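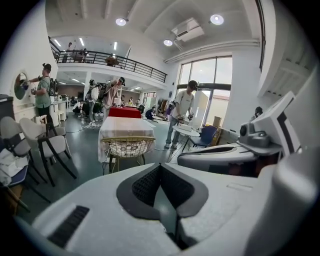 Blick über den Handgreifer in die Halle, vorn der Tisch mit der weißen Decke.

November, abends

Greifer Nummer 2 ist mechanisch fertig. Das graue Gehäuse sitzt jetzt ohne Spalt, nachdem ich die beiden Schraubdome auf der Unterseite nachgebohrt habe. Die Zeichnung war an der Stelle falsch, der Fehler steckt schon in der ersten Fassung und ist beim Kopieren mitgewandert. In der Datei korrigiert, Teil trotzdem nicht neu gedruckt.

Die Halle war heute voll, auch oben auf der Galerie saß und stand jemand. Ich hatte den Tisch mit der weißen Decke vor mir und bin damit gut zurechtgekommen. Der rote dahinter war belegt. Für die Kamera ist die weiße Decke ohnehin der schwierigere Fall, weil die Belichtung auf die helle Fläche regelt und alles Dunkle absäuft. Belichtungszeit deshalb von Hand festgelegt und die Automatik abgeschaltet. Am Nachmittag, mit dem Licht von der Fensterseite, musste ich noch einmal nachstellen. Feste Werte für Tag und Abend wären sauberer, kommt auf die Liste.

Danach die Kalibrierung. Das Weitwinkelobjektiv verzerrt am Rand so stark, dass das einfache Modell nicht reicht. Mit dem Fischaugenmodell und 188 Aufnahmen vom Schachbrettmuster bleibt der Restfehler unter einem Pixel, allerdings nur im mittleren Bereich. In den Ecken ist das Bild schwarz, dort gibt es nichts zu kalibrieren. Maske angelegt und die Ecken aus der Auswertung genommen. Rechenzeit auf dem alten Laptop: 9 Minuten. Erträglich, solange ich das Objektiv nicht wieder anfasse.

Die Zeitstempel sind das größere Problem. Kamera und Fingerweg laufen auseinander, nach längerer Aufnahme so weit, dass der Greifer im Protokoll schon geschlossen ist, während er im Video noch offen steht. Erster Verdacht war der Puffer im Kameratreiber. Puffer auf ein Bild gesetzt, keine Änderung. Zweiter Verdacht die serielle Verbindung des Encoders. Dort wird der Stempel erst beim Lesen vergeben und der Lesethread wartet, wenn auf die Karte geschrieben wird. Umgebaut: Der Mikrocontroller zählt jetzt selbst und schickt seinen Zähler mit, der Rechner gleicht beim Start einmal ab. Drei kurze Läufe, Versatz konstant. Ob das über eine längere Aufnahme hält, muss ich noch prüfen.

Das Netzpolster in der Mitte habe ich vorerst so gelassen. Die Kante am Ausschnitt ist mir etwas zu scharf, am Modell eine Fase von 2 mm ergänzt. Die Masse wird dadurch kaum anders, und die Griffhaltung nach einer Stunde ist das, was mich im Moment am meisten stört. Der Schwerpunkt liegt zu weit vorn, das merkt man im Handgelenk. Akku nach hinten verlegen wäre der richtige Weg, dafür fehlen im Gehäuse 3 mm Höhe. Alternativ der flachere Akku von Cuvolent, den ich für das Mulari-Projekt gekauft und nie eingebaut habe. Kapazität müsste reichen, Stecker passt nicht.

Von Marndale sind die Lager immer noch nicht da. Die Führung läuft also weiter auf den Gleitbuchsen – es geht, hat aber Spiel, und das Spiel taucht im Fingerweg als Stufe auf. Im Protokoll vermerkt, damit ich später nicht wieder in der Software suche.

Offen:
Langer Lauf mit neuem Zeitstempel
Belichtungswerte für Tag und Abend
Adapter für den Akkustecker
Lager anmahnen
Zeichnung des Unterteils neu ablegen, alte Fassung löschen

Gegen acht zusammengepackt. Ladegerät liegt noch in der Werkstatt.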